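Residential Listings: Reading and Writing the Property Sheet
Handout 4, Pre-Licensing Course, Skirbridge
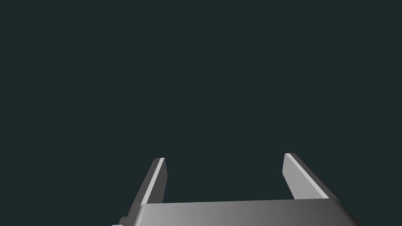 What goes on the sheet

A listing sheet has two parts. The data fields come first: price, beds, baths, lot, year built, taxes, heating, water and sewer. The remarks follow. Buyers' agents search by the fields, so an error there hides the house from the people who should see it. Fill in the fields before you write a word of remarks.

Square footage

State the source each time: assessor, appraiser, builder's plans or your own measurement. Finished space below grade goes on its own line. Do not add it to the main figure, even if the seller's old sheet did. In the Dimer Road file we worked on in April, the seller gave 3,671 square feet. That number included the walkout basement and the enclosed porch. Redo the entry with the three areas shown separately and bring it to the next class.

Remarks

Keep public remarks under 100 words. Start with something the fields can't show, such as the floor plan, the view or recent work. Give years for updates when the seller has receipts. "New roof" means little to a buyer reading the sheet four years later in an old file. Write the year.

Abbreviations save room but cost readers. "W/D" and "AC" are fine. Spell out anything you had to look up yourself.

Words to leave out

Describe the property and leave out the buyer. "Perfect for a young family" and "ideal bachelor pad" can both raise fair housing problems. "Three bedrooms on one level" is safe and more useful. "Walking distance" should be changed to an actual distance.

Private remarks

These are for agents only: showing instructions, alarm notes, offer deadlines. Never put a lockbox code here. Check the field twice before saving, as the two boxes sit next to each other on the entry screen.

Included and excluded items

Anything attached normally stays with the house. If the seller is taking the dining room light, say so on the sheet and again in the contract. Appliances are listed one at a time.

Practice

1. Rewrite the Moen Street remarks in 50 words or fewer.
2. Mark every statement in the Tekora Court sheet that needs a source.
3. Read pages 63 to 70 in the course binder.

Written work is due 15th August. Hand it in on paper with your section number at the top.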